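Lillero Workshop Tips
Bench notes: a two-bin sorting station

Updated March 2026 by Chaiwat Wiriya

These tips cover the sorting station on the back bench: one arm, two open bins, small household containers in and out. Most of them apply to any pick-and-place job on a table you also need for other work. The control side is documented separately in the Fledano notes.
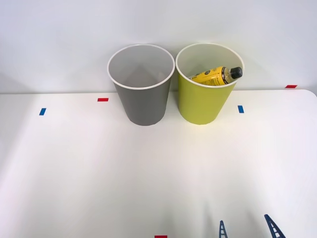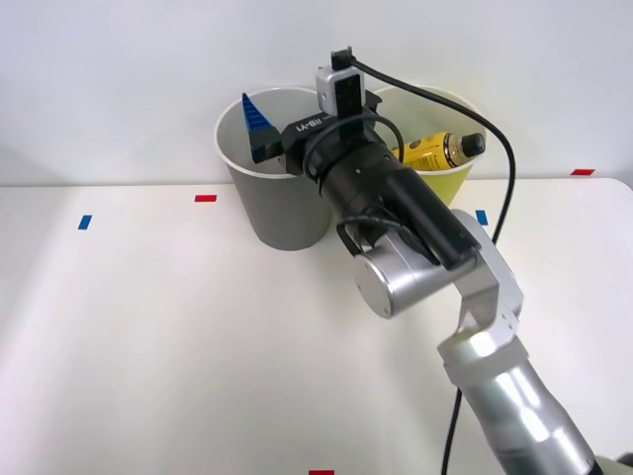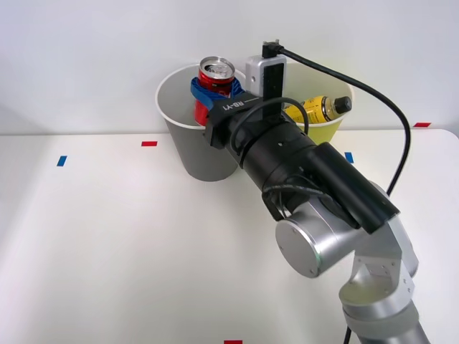 Bin placement

Put the bins at the back of the table and leave the front clear. The arm needs open surface to swing and lower its wrist before it reaches the rims. Anything stored in that area will be hit sooner or later.

Set the bins side by side with the rims close together. A wide space between them gains nothing and lengthens every transfer. If the rims overlap or press on each other, lifting one bin drags the other.

Choose tapered bins with a rolled rim. The flare gives a margin of error on the drop. A straight-sided tub of the same height needs a more accurate approach and tends to catch the fingertips on the way out.

Use two colors that differ in brightness as well as hue. Gray and yellow separate well under our lights. Two pastels did not, and the detector swapped them whenever the overhead panel was dimmed.

Light bins move when brushed. A washer or two under a disk of cardboard in the bottom will hold them. Weigh both bins afterward and match them, or one will slide before the other and the error will look like a calibration fault.

Tape marks

Mark reference positions with short strips of colored tape. Red and blue both read clearly on a white surface. Avoid white, cream and clear tape.

1. Wipe the surface with alcohol and let it dry.
2. Cut the strips with scissors. Torn ends make the edge of the mark ambiguous.
3. Press from the center outward.
4. Run the arm to each mark at low speed and check the offset before recording anything.
5. Write the date on the underside of a spare strip and keep it in the drawer with the log.

Replace all marks together. A single new strip among old ones is seldom in exactly the same place, and the mismatch is tedious to trace. Ľubomír Ondrejka keeps a cardboard template for this. It hangs behind the Viren cabinet and should go back there.

Do not use masking tape for anything that stays down longer than a week. It leaves residue, and the residue picks up dust that shows in the camera image as a second mark.

Cable routing

A camera on the wrist means a cable that has to follow every joint. Too short and it pulls the connector; too long and it drops into a bin.

Find the length by hand. With the drives off, move the arm to its farthest reach, then to its tightest fold, and note the slack in each. Set the service loop for the far position and check that it clears the rims in the near one.

Let the loop stand away from the wrist in a wide curve. Do not tie it flat against the joint housings. Cable fixed across a rotating joint will fatigue at the tie, normally on the inside where the damage is hard to see.

Use hook-and-loop wraps in place of zip ties. They can be moved in seconds and have no cut ends to scratch a forearm.

Check the camera connector at the start of each session. Push it in, then tug lightly. Intermittent video is a seating problem more often than a software problem. Log it either way.

Test objects

Keep a small fixed set and do not add to it in the middle of a run. A useful set has one rigid object, one that deforms, and one with an irregular outline. A drink can, a yellow bottle with a black cap and a blue ridged piece give enough variety for a first pass.

Cans: grip above the middle. A low grip leaves the top free to swing, and the fingers then meet the rim before the can does. Empty cans dent after a few dozen cycles, which changes the grip width. Discard at the first visible crease.

Bottles: tighten the cap and tape the thread if there is anything inside. A bottle left leaning against the bin wall is harder to retrieve than one standing up. Include both cases, and record which one was used.

Ridged or pointed objects: flexible fingers cope better than hard jaws, but the contact point shifts between attempts. Allow a wider tolerance and do not compare the results directly with those for cans.

Wash food containers before they go into the set. Sugar residue on the fingers attracts grit and spoils later grips.

Lighting and background

A plain pale wall behind the bench is worth keeping plain. Posters, hooks and shelves all create edges that the detector has to reject.

Use diffuse light from above. A single lamp at the side puts a hard shadow beside each bin, and the shadow moves when the lamp is bumped. Matte table surfaces are preferable. Gloss can be reduced with a sheet of matte film, provided the edges are taped flat.

Running a session

Start every session at reduced speed for 4 full cycles. Watch the wrist as it passes the rims and the cable as it passes the table edge. Increase speed only if both are clear.

Stop after 200 cycles and inspect the fingers. Look for splits at the base and for flattening at the tips. Spare fingers are in drawer 11, in the bag labeled Thaweesak.

Keep hands out of the bins while the drives are live, including when the arm is paused. Press the stop button, wait for the status light to change, and then reach in.

Enter the cycle total in the log before you leave. The counter stood at 3041 at the last belt check, and the next inspection is worked out from that figure.

Storage

Stack the bins with a sheet of paper between them so they do not wedge. Park the arm folded, unplug the supply at the wall, and hang the camera cable over its peg in one large loop. Leave the tape marks uncovered.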